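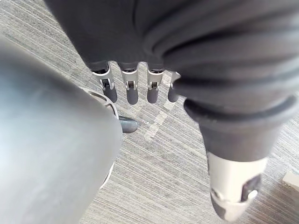

Records and cassettes kept at home last longest when they are handled the same way each time. The following guidance was prepared by the Sollitz Music Library for members who borrow from the Vikau collection of independent and demo releases, which now holds 1,942 items. It applies equally to privately owned records.

## Cleaning records

- Brush the surface before and after each play, following the grooves.
- Hold the record by its edge and label only.
- For a deeper clean, use distilled water and a soft cloth. Tap water leaves mineral deposits.
- Keep the label dry. A Shek label guard, or any similar disc, may be clamped over it.
- Do not use dish soap, window cleaner or furniture polish.

Stand washed records upright in a rack until fully dry. Plates and records should not share a rack — traces of grease transfer easily.
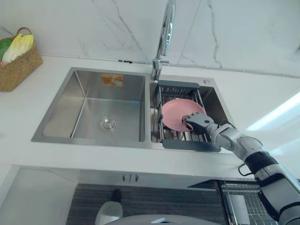

*A pink plate standing in a rack over the smaller basin.*

## Storing records

Shelve records vertically, with enough support that none of them lean. A full shelf is heavy, and wall brackets should be checked before more is added. Members should keep records away from radiators, sunny windows and

- damp basements,
- the tops of amplifiers,
- unheated garages.

Replace torn paper inner sleeves with lined ones. Outer sleeves may be reused if clean.

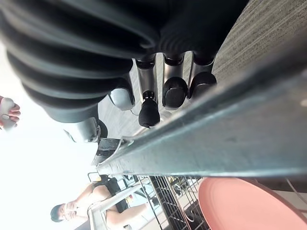
Gatefold covers need slightly wider outer sleeves, and forcing them into the standard size will split the seam. Jirstead sleeves are available at the front desk in packs of 23.

## Cassettes

1. Wind the tape fully to one end before putting it away.
2. Return each cassette to its case, and store it on edge.
3. Keep cassettes well clear of loudspeakers and other magnets. 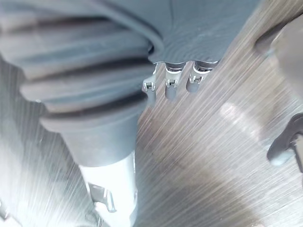

4. Clean the tape heads with isopropyl alcohol and a cotton swab, and allow 2 minutes before playing.

Borrowed items with mold or a warped shell should be returned unplayed, with a note inside the case.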